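最終更新:11月。価格と在庫だけ先に直しました。本文の古いところは順次。

# Gumanach 645 ガス漏れ検知ポール(中低圧導管用)

埋設ガス導管の路線に沿って立てる、据え置き型のメタン検知ポールです。製造はGumanach、国内の取り扱いと設定サポートは当方Priveo。型番の645は社内の開発番号がそのまま残ったもので、高さでも感度でもありません。よく聞かれるので最初に書いておきます。

対象は中圧Bと低圧の導管。高圧の幹線には使えません。整圧器まわり、橋梁添架部の両端、道路横断部、古いねじ継手が残っている区間。このあたりに置くお客様がほとんどです。

## どういう製品か

地面から立ち上がる細い柱の中に、吸引式の検知部と通信部が入っています。地中に短い採気管を打ち込み、土の中の空気を一定間隔で吸って測る方式。地上の空気だけを見る方式と違って、風の影響を受けにくいです。そのかわり採気管の詰まりには注意。粘土質の土地では特に。

検知したら携帯回線で監視側に通知。通信が切れている間の記録は本体に残り、復旧後にまとめて送ります。記録は3,000件まで。それを超えると古いものから上書きです。通常の測定間隔なら、まず一杯になりません。間隔を最短にしたまま長期の圏外、という条件だと足りなくなることがあるので、その場合は設定前にご相談ください。

電源は内蔵電池。小型の太陽電池パネルは別売。日陰の多い路線ではパネルを付けてもあまり意味がないです。電池だけで運用して、定期点検のときに替えるほうが結局楽、という声が多い。

## 仕様

| 項目 | 内容 |
|---|---|
| 型番 | Gumanach 645 |
| 検知対象 | メタン(都市ガス13A相当) |
| 検知方式 | 赤外線吸収式、ポンプ吸引 |
| 測定間隔 | 可変(設定ソフトから変更) |
| 本体記録 | 3,000件 |
| 接点出力 | 2系統 |
| 通信 | 携帯回線、または有線(要オプション基板) |
| 電源 | 内蔵電池、太陽電池パネル別売 |
| 設置 | 埋込基礎またはアンカー固定 |
| 設定ソフト | Bratden(別ライセンス) |

LPガス用は別型番です。この型番の検知部を交換してLPガスで使うことはできません。過去に一度だけ特注で対応したことがありますが、もうやっていません。すみません。

## 前の型との違い

旧型をお使いの方向け。変わったのは主に次のところです。

- ポンプが静かになりました。住宅の塀際に立てた場合の苦情対策
- 蓋のパッキンを二重に変更
- 接点出力が1系統から2系統に。警報と故障を分けて出せます
- 採気管の継手が変わっています。旧型の採気管はそのままでは付きません。変換継手あり
- 設定ソフトがBratdenに一本化。旧ソフトでは読み込めません

基礎の穴位置は旧型と同じ。柱だけ差し替える工事ができます。停止時間を短くしたい場合はこの方法で。ただし古い基礎のアンカーが錆びていることが多いので、事前に一本抜いて確認してから手配をかけてください。

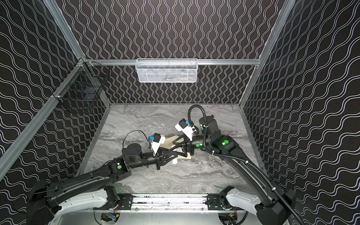 感度の調整は工場で済ませてあるので、現場でさわる必要はありません。現場でやるのはゼロ点の確認だけ。電源を入れて暖機が終わるまで待ち、清浄な空気を吸わせて、Bratdenの画面で値が落ち着くのを見る。落ち着かないときは採気管の継手のゆるみを先に疑ってください。検知部の故障より、そっちのほうがずっと多いです。

## 設置の前に

埋設物の照会は必ずお客様側でお願いします。採気管は浅いところまでしか入りませんが、浅いからといって何もないとは限らない。通信ケーブル、散水の配管、昔の使っていない管。

設置できない場所、または勧めない場所:

- 常時水が溜まる低地(採気管が水を吸うと自動停止します)
- 下水の人孔のすぐ脇。下水由来のメタンを拾います
- 埋め立て地、ごみ処分場の跡地。理由は同じ
- 除雪の雪を積み上げる場所
- 車両が乗り上げる可能性のある路肩。どうしてもの場合は防護柵と併用で

下水由来かどうかの切り分けはこの製品単体ではできません。疑わしい区間では、Polishchukのエタン判別ユニットを併設する方法があります。当方でも取り次ぎ可能。納期は長めです。併設するときは接点の片方をPolishchuk側の起動に回すので、警報と故障の分離出力は使えなくなります。ここは注文前に決めておいてほしいです。後から変えると配線のやり直しになります。

## 警報の段階

二段階です。注意と警報。しきい値は初期設定のまま使うお客様が多いですが、事業者の保安規程に合わせて変更できます。変更はBratdenから。変更履歴は本体にも残ります。誰がいつ変えたか、あとで監査のときに聞かれるので、ログインの名前は共用にしないほうがいいです。

注意の段階では通知だけ。警報の段階で接点が動きます。遮断弁に直結する使い方は保証の対象外です。必ず監視員の判断をはさんでください。この点は取扱説明書の最初のページにも書いてあります。

通知先は複数登録できます。電話の自動音声は廃止しました。メールと監視画面のみ。

## 価格と納期

本体は見積もりです。本数と基礎の種類でかなり変わるので、ここには載せていません。消耗品で問い合わせの多い採気フィルターの交換セットだけ、1セット399円(税別)。送料は別。まとめて買っても値引きはないです。

本体の納期は、在庫があれば翌週出荷。今は埋込基礎用の在庫あり、アンカー固定用は欠品中。アンカー用の次回入荷は決まり次第ここを直します。毎週水曜に在庫を更新しているつもりですが、遅れることもあるので、急ぎの方は電話が確実です。

有線通信の基板は受注生産。注文後のキャンセル不可。

## 点検と保守

日常の点検は外観だけで大丈夫です。柱の傾き、蓋の閉まり、パネルを付けている場合はその汚れ。詳しい点検のときに見るところ:

1. フィルターの色。茶色くなっていたら交換
2. 採気管の通り。ポンプの負荷がBratdenに出るので、前回と比べる
3. 電池電圧
4. 標準ガスでの応答
5. 接点の動作。監視側に連絡してから行うこと

5は本当に連絡してからお願いします。連絡なしで接点を動かして、保安の車が出てしまった例があります。

標準ガスのボンベは当方では扱っていません。お取引のあるガス会社か計測器の商社で。濃度の指定は取扱説明書の巻末にあります。

ポンプは寿命部品です。音が変わってきたら交換時期と思ってください。交換はお客様でも可能。ねじをはずして引き抜くだけですが、チューブの向きを間違えると吸わずに吐きます。矢印を見てください。

## よくある問い合わせ

**地震のあとに一斉に注意が出た。故障か**
故障とは限りません。揺れで土の隙間が変わって、溜まっていた古いガスが出てくることがあります。ただし漏れの可能性もあるので、通常の手順どおり現場確認を。値が下がってきたから確認を省く、というのはやめてください。

**水素を混ぜたガスでも使えるか**
メタンを見ているので、混合ガス中のメタン分には反応します。水素そのものには反応しません。混合比が高い実証路線では感度の見直しが必要です。個別に相談。

**冬に値がばらつく**
凍結した地面だと採気量が落ちます。寒冷地用の採気管に替えると改善することが多いです。

**柱の色は変えられるか**
標準の灰色と、景観地区用の茶色の二色。ほかの色の塗装は不可。お客様側で塗ると通気口がふさがるので、それも不可です。

**図面がほしい**
外形図と基礎図はメールで送ります。会社名と路線の圧力区分を書いて送ってください。個人の方への図面提供はしておりません。

## 問い合わせ先

Priveo 導管機器担当。技術的な内容はUliana Kravchukまで(日本語で大丈夫です)。現場に出ていることが多いので、電話がつながらないときは代表に伝言を残してください。見積もり依頼は、本数、基礎の種類、有線か携帯回線か、Polishchukの併設の有無。この四つが書いてあれば当日か翌営業日に返せまます。書いてないと確認のやりとりで一往復増えます。

旧型の修理受付は継続中。ただし基板の残りが少ないので、基板故障の場合は現行品への差し替えをお願いすることがあります。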